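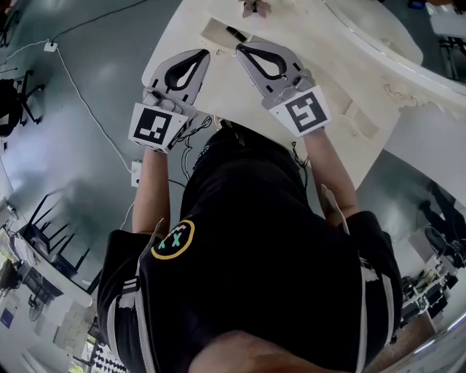
The white table at Tindbridge, slot at the far edge

Re: [tindbridge-room] Is anyone still using the white table?
From: Agnes Aasen

Hi all,

Sorry for the slow answer, Haiyan, I've had your message open in a tab since Saturday and kept thinking I'd go and measure things first. Well, I've measured things! Your message is quoted further down for anyone who missed it, and I've put my replies in between where it made sense. The rest of my thoughts are up here in no particular order.

First off, yes, I'm still using it, and I'd be sorry to see it go. I know it takes up a daft amount of room and I know the brown one from Makivach folds. But the folding one wobbles if you so much as lean on it with a pair of scissors, and the white one doesn't. I did all the cutting out for the puppet curtains on it and it didn't budge, and that was with Roald leaning on the other end telling me I was doing it wrong (I was, a bit).

The slot is what I'd miss most. When we first got the table I thought it was a silly idea, a place for things to fall into and never come out of, and for the first month that's just what it was. Now I put my marker in it without looking. If it's lying loose on the top it rolls, and if it rolls it goes on the floor and under the radiator, and I'm too old for under the radiator. There's a black one in the slot in the picture, or it looks like a marker anyway, it's rather small on my screen. If it's mine I'd like it left there please.

The little brownish-pink thing sitting past the slot, with the bits sticking out, I've stared at it and can't tell you what it is. Does it belong to anybody? It looks a bit like something that's come out of the modelling box. If so it ought to go back in there, as the box lives on the second shelf now and the lid has been mended.

Anyway, answers below.

Haiyan Lei wrote:

> Hello everyone, I'm doing the room plan for September and I need to know
> what is staying and what is going. The white table is the biggest thing in
> there by a long way. Is anyone still using it, and if so, for what?

Me, for cutting out and for pinning, most weeks. Murdo uses it for sorting his seed packets, he told me so on the stairs, though he may not own up to it on the list. I think Joar has had maps out on it as well. So that's three of us without even asking round properly.

> Can it be pushed against the wall? I have 323 cm between the door and the
> cupboard and I would like to keep the window side clear.

It can, but please think about which way round. If the slot side goes to the wall then you've got to reach right across the top to get at it, and I'm not tall. If it goes the other way you'd have the slot right under your tummy, and then everybody's sleeves go in it. I've tried both. The wall behind the slot is the better of the two, as long as you leave a hand's width so that you can get a cloth down there. The length is no trouble at all in 323, you'd even have space for a stool at the end.

> Somebody also told me the edge is damaged. Is it safe for the children's
> afternoon?

I think whoever told you that has seen the shallow cutout in the edge round on the right and thought it was a break. I thought so too at first! It's meant to be there as far as I know, and there's nothing sharp on it, I ran my fingers along it this morning to be sure. The rim is raised along there and it's a mercy when the little ones have beads out, as a bead will get as far as the rim and stop. The only thing I'd say against it is that crumbs stop there too, and then paint gets on the crumbs, and then you need a fingernail.

> If we keep it, who will clean it? Last time I came in it was sticky.

Sticky was us, sorry. Glue stick. I've had it off since with warm water and a drop of washing-up liquid, and a dry cloth after. Please could people NOT use the green scourer. It's a cream sort of white and I'm fairly sure that anything rough will take the shine off in patches and then it'll look dirty for ever. For the slot, I wrap the cloth round the handle of a teaspoon and run it along the corners. A cotton bud would do as well but I never have one when I want one.

> The other choice is to buy one of the Planwood ones, which come in two
> halves. Roald Bakke has the leaflet. What do people think?

I've seen the leaflet. They look all right, and I do like the idea of two halves, you could have one out for a small group and stow the other. But there's no slot and no rim, it's flat all over, and I worry about the join. If you cut fabric over a join you always, always snag. And where would we keep the second half? In the cupboard, says Roald, but he hasn't seen the cupboard since the choir put their stands in it.

> Thank you all, and please reply to the list and not just to me.
> Haiyan

Replying to the list as told!

A few other bits while I'm at it.

Could we agree what stays on top of the table between sessions? I don't mind a pen in the slot, obviously, but I came in twice last month to find a heap of somebody's papers and had to move them to the windowsill, and then of course I was the one who got the phone call asking where they were. My vote would be for the slot to have pens and pencils in it and the rest of the top to be clear when you lock up. Scissors in the drawer, not the slot, especially with the children's afternoon coming straight after ours.

Lighting. It's quite a bright surface, and when the strip light's on I get a glare off it that makes chalk lines hard to see. I've been laying an old grey sheet over one end for dark fabric and it helps no end. The sheet's folded on top of the cupboard and anyone can borrow it. It's been washed. The stain is beetroot and it's not coming out.

Height. Murdo thinks it's too low, I think it's fine, and Joar says it depends on the chair. We could try it on blocks, but I wouldn't want to do that on a children's day, and I'd want somebody steadier than me to do the lifting. Joar, have you still got those blocks from under your mother's bed?

And Haiyan, about your plan: would it help if the stools went under the table instead of along the window? I tried it with two of them and they slid in nicely, and that gives you back the bit of floor you were after. I'll be in tomorrow from half past three if you'd like to come and push furniture about with me. Ring the bottom bell, the top one still doesn't work.

Oh, and if the answer is still that it has to go, would you let me know before it's promised to anyone? I haven't the space for it at home but my sister might, and she'd come with the van.

Best,
Agnes

_______________________________________________
tindbridge-room mailing list
To leave the list, reply with the word "leave" in the subject line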